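Segurança no trabalho | Listas de verificação

Última atualização: outubro

Lista de inspeção com comentários -- célula automatizada 7, armazém de Flultstead

Preenchida por Dennis Bellamy (turno da manhã), com notas de Ermanno Benedetti (manutenção). C = conforme, NC = não conforme, OBS = conforme com observação.

Primeiro mês completo da linha Rondska a funcionar com a equipa de separação, e que mês! Os comentários são mais longos do que o formulário pede, mas há muita coisa boa a registar e algumas que ainda temos de afinar.

1. ACESSOS E BARREIRAS

1.1 Portão da célula com encravamento ativo: C
Testado às 6h40, antes do arranque. O braço para assim que o trinco abre.

1.2 Marcação do piso visível: OBS
A faixa amarela do lado dos paletes está gasta no canto onde vira o porta-paletes. Pedida repintura.

1.3 Corredor de peões livre: C
Livre em toda a extensão. Antes da automação era ali que se empilhavam as caixas à espera de etiqueta, e passávamos de lado.

2. PARAGEM DE EMERGÊNCIA

2.1 Botoneiras acessíveis e identificadas: C
Todas experimentadas, uma de cada vez, com rearme manual entre ensaios.

2.2 Pessoal sabe onde estão e quando usar: OBS
Perguntei a quem entrou no turno. Todos apontaram logo para a mais próxima, mas dois colegas vindos da expedição não sabiam que o rearme é só para quem tem chave. Conversa feita no local -- e incluída na instrução de acolhimento.

2.3 Registo de paragens preenchido: C
9 paragens no mês, quase todas por caixa mal fechada à entrada. O pessoal do tapete já reconhece essas caixas de longe e retira-as antes de chegarem ao braço. Ninguém lhes ensinou isto, aprenderam a trabalhar com a máquina e agora ensinam os outros!

3. POSTOS DE TRABALHO

3.1 Altura das bancadas ajustada ao operador: C
As bancadas Lomer sobem e descem com pedal. Pedir a cada turno que ajuste ao entrar; há quem trabalhe meia manhã na altura do colega anterior.

3.2 Cargas manuais dentro do limite: C
Aqui está a grande mudança. A célula movimenta 2.000 caixas por turno e as mais pesadas já não passam pelas nossas mãos. O que ficou para as pessoas foi a verificação, as devoluções e as peças frágeis, que pedem olho e jeito.

3.3 Rotação de tarefas cumprida: NC
A verificação no ecrã cansa de outra maneira. O plano prevê troca a cada duas horas, mas na segunda metade do turno houve quem ficasse três horas seguidas no mesmo posto. Corrigir a escala. A chefia de turno já tem a proposta, feita pelos próprios operadores, e é melhor do que a minha.

3.4 Ruído: OBS
Bem mais baixo do que na linha antiga. Já se conversa sem gritar! O compressor ao fundo continua a ouvir-se e vale a pena pedir uma medição.

4. CONDIÇÃO DO EQUIPAMENTO

4.1 Cabos e mangueiras do braço fixos: C
Uma abraçadeira substituída durante a inspeção.

4.2 Dedos da garra sem folga: C
Nota do Ermanno: apertos verificados com chave dinamométrica, folha 319 do caderno de manutenção.

4.3 Superfícies sem fissuras, vincos ou objetos estranhos: OBS
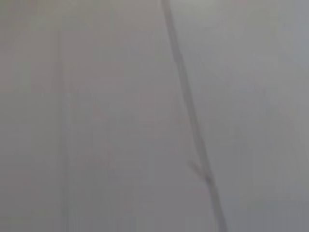
Item 4.3 -- linha escura fina na diagonal, com um pequeno ramo lateral, sobre superfície cinzenta. Vista muito próxima.

Só pela imagem não se decide se é fissura, vinco ou alguma coisa pousada. Passar pano seco e depois a unha; se a linha continuar lá, marcar as duas pontas a lápis e comparar na próxima ronda. O ramo curto também se marca. Classificação mantida em OBS até essa verificação.

Nota do Ermanno: a faixa vertical um pouco mais escura, à esquerda, é muito ténue. Ver com lanterna de lado antes de escrever qualquer coisa sobre ela.

4.4 Sensores limpos: C
Pano de microfibra no gancho do armário. Quem usar, devolve.

5. PESSOAS E FORMAÇÃO

5.1 Formação de operação segura em dia: C
A sessão da Wong correu muito bem, com metade do tempo passado junto à célula e perguntas até depois da hora.

5.2 Canal para sugestões e quase-acidentes: C
O quadro junto ao relógio de ponto está cheio, e com letra de gente que antes não escrevia lá. A ideia de pôr um espelho na curva do tapete veio do turno da noite -- aprovada.

PENDENTES
Repintar faixa (1.2). Rever escala de rotação (3.3). Medição de ruído (3.4). Verificar linha e faixa da superfície (4.3), Ermanno.

Contacto: gabinete de segurança, Flultstead | Todos os direitos reservados | Voltar ao topo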